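Hestirach plate handling, working group
August meeting, started 2:00

1. Headline result
The group took up the claim in the draft that training on wrist views makes placing plates in a rack more reliable.

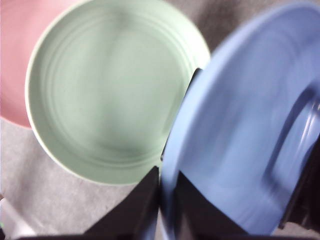

Minutes: Mireille Khoury

Zanele Mokoena presented. The policy was trained on 4000 demonstrations. Gerrit Baloyi asked how many used plates of another size or finish. None did. He would not sign off on the word "general" in the title, and the chair agreed it comes out.

2. What counts as a success
The draft scores a plate as placed if it stays in the rack once released. Angle is ignored, so a plate leaning well over scores the same as one close to upright. 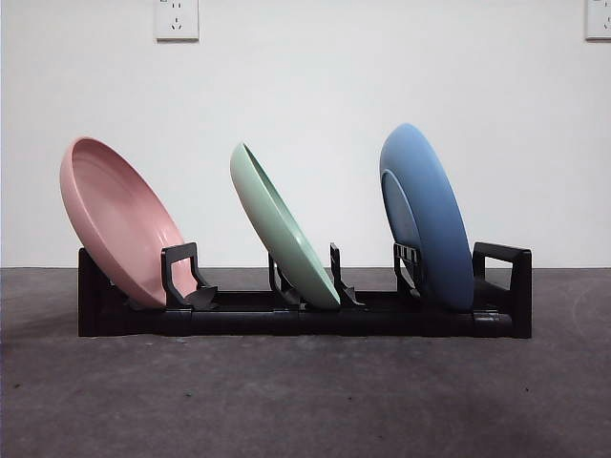

Kagiso Makhubela objected that a stricter angle rule would punish the rack's design and tell us little about the policy. Hendrik Swanepoel replied that the Kullwood baseline was scored on angle, and the two columns can't share a table until one is rescored. Left open, two for and two against.

3. Start conditions
Every reported trial begins from a stack of three plates in front of the rack.
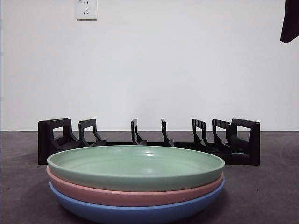 The stack order was also chosen by the operator, and the draft doesn't say how. Nine trials were dropped as "operator error" with no notes kept. Zanele to find the logs or put the trials back in as failures.

Actions
Gerrit: new title.
Hendrik: rescore Kullwood.
Submission to Furkalar on hold.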